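Skip to content
Home Notebook People Bench Schedule Contact
Search the notebook
Filed under: Workshop notes, Adhesives

February, page 237

Came in at half past seven to look at the glue strips before the building got noisy, and I'm glad I did, because the quiet hour is the only time I ever write these up properly. The Fovetti hide glue has been on the maple offcuts overnight – 4 strips, clamped light, the way Nantana likes them – and three of them came apart clean under the chisel. The last one took wood with it all the way along, and I stood there grinning at it like a fool.

Bjarke thinks the difference is the soaking. I had let that batch sit in cold water right through lunch and half the afternoon (my fault, I was on the phone with Gosselin over the lost order, number 3419, which has still not turned up, bless them). The other three got an hour at most. So a long soak may be worth more than all my fussing with the pot temperature.

Dagný, if you read this, I borrowed your small brush and I owe you a new one. Glue in the ferrule, sorry! 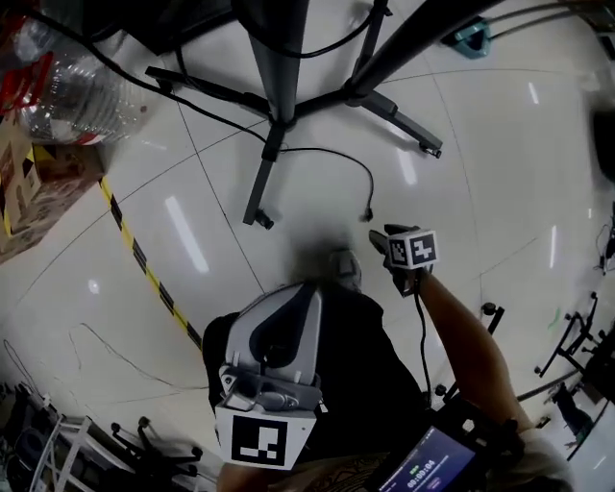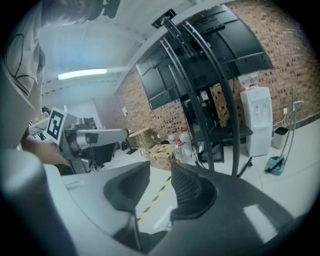

Yellow-and-black tape on the floor.

Next round

– Soak 400 grams of the Fovetti overnight, lid on, by the north window.
– Same maple, planed the same morning. Ditte has the good plane, so ask nicely.
– Two strips clamped light and two clamped hard. I keep saying I'll do this and then running out of clamps.
– Try the Drostska pearl glue on one spare pair, only to see how it smells. Bjarke says terrible.

Left the good strip on the shelf over the sink with a pencil mark on it. Please don't stir paint with it.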